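Início | Caderno de oficina | Acabamentos | Arquivo | Contato

Terça, 14h. Ensaio de óleo duro, segunda série

Retomo o Inener diluído. Na primeira série a demão inicial ficou pegajosa nas bordas, e atribuo isso a excesso de produto, não à temperatura. Hoje: lixa 180 no sentido do veio, pó retirado com aspirador e pano seco, depois 18 ml por face, espalhados com espátula de plástico. Espera de 20 minutos e remoção do excedente com pano de algodão.

Corpos de prova A a D com Inener, E a H com Wemik sem diluição. Massa do corpo A antes da aplicação: 561 g. Pesar de novo amanhã, mesma balança, mesma hora. O lote de Skodatby chegou com a etiqueta de umidade ilegível; medi com o higrômetro de pinos e descartei duas peças acima de 12%.

Observação sobre a lixa: parar em 180 deixa o Wemik penetrar melhor. Com 300 a superfície fecha e o óleo fica por cima, brilhante em manchas. Nas juntas coladas o problema é outro: qualquer resto de cola rejeita o óleo e aparece como linha clara. Raspar antes, não lixar.

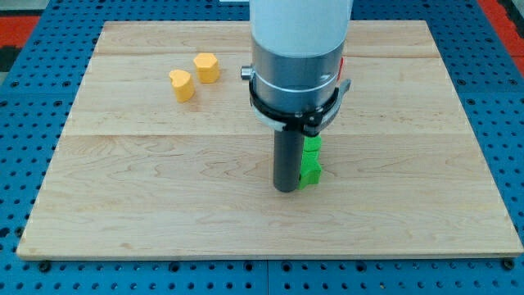 Topos: absorvem mais que as faces. Passar uma demão extra, bem fina, e vigiar os primeiros dez minutos. Panos usados estendidos ao ar livre, nunca amassados no balde.

Pendente: repetir E e F com intervalo de 140 minutos entre demãos. Pedir mais um litro de Wemik.

Comentários (3)

marceneiro_sul: 18 ml por face em peça de que tamanho?

Autor: 300 x 140 mm, todas iguais.

lixa_fina: Com o Inener precisei de 24 h entre demãos no inverno.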